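Tadgate Hand-Held Gripper, two-finger
Sold by Sorville

Safety and service notice, 27/01/2019
Applies to units shipped with the first-run finger mounts

The Tadgate is a hand-held gripper for recording manual tasks such as folding, sorting and picking up soft goods. It is supplied singly or as a pair, one for each hand.

We have had reports of fingers working loose at the base on first-run units. The clamp screw backs out under repeated squeezing, the finger tilts, and the jaw no longer closes evenly. In two cases a finger came off during use. There were no injuries, but a loose finger can pinch the hand holding the unit, and recordings made with a tilted finger should be thrown out. 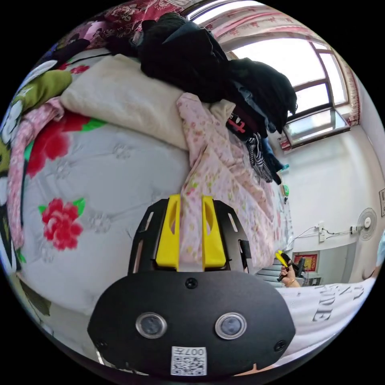
Yellow fingers on the slotted black mount, with a second gripper in hand at right.

What to do

Stop using the gripper if either finger moves when you wiggle it by hand. Do not glue the finger or pack the joint with tape — both damage the mount and make the repair longer.

If the fingers are firm, you can keep working. Check them before each session and keep the load under 700 g until the new mount is fitted.

Replacement mount

The Ambrose mount replaces the original part and uses a locking screw. It is free for affected units and fits without changes to the body. Units shipped from April on will have it already.

Part: Ambrose mount kit, 2 screws included
Kit weight: 160 g
Supplied by: Gasico parts desk
Fitting: hex key in the box

Have your unit number ready when you order. For pairs, please order a kit for each gripper, even if only one is loose.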